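Plastic bottle collection: arrangements from November

Residents and tenants at Florerness are reminded that the collection of plastic bottles moves to Wednesday from November. The new arrangements apply to all 80 flats in the Caron and Nutmont blocks.

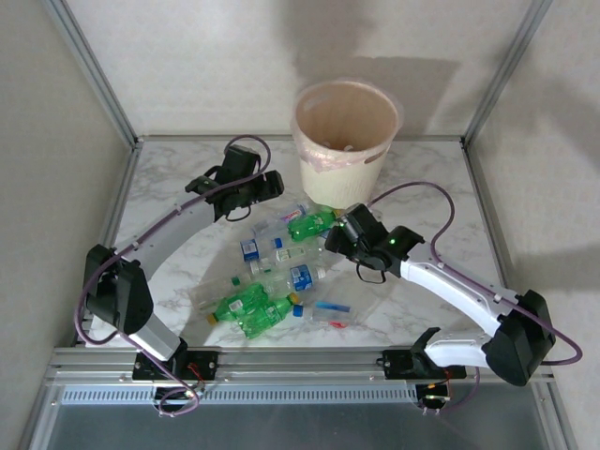 Waste and Recycling Officer, Florerness Housing Association

Discarded bottles should be gathered in a lined bin - any plain plastic waste bin with a wide mouth is suitable, with the liner folded over the rim. Bottles should be emptied and rinsed beforehand. Please do not include glass, cartons or food trays.

Full liners may be taken to the Allolness store until 4 pm on the day of collection. Replacement liners are available from the estate office, which holds a stock of 1,000. Each household may take 2 at a time.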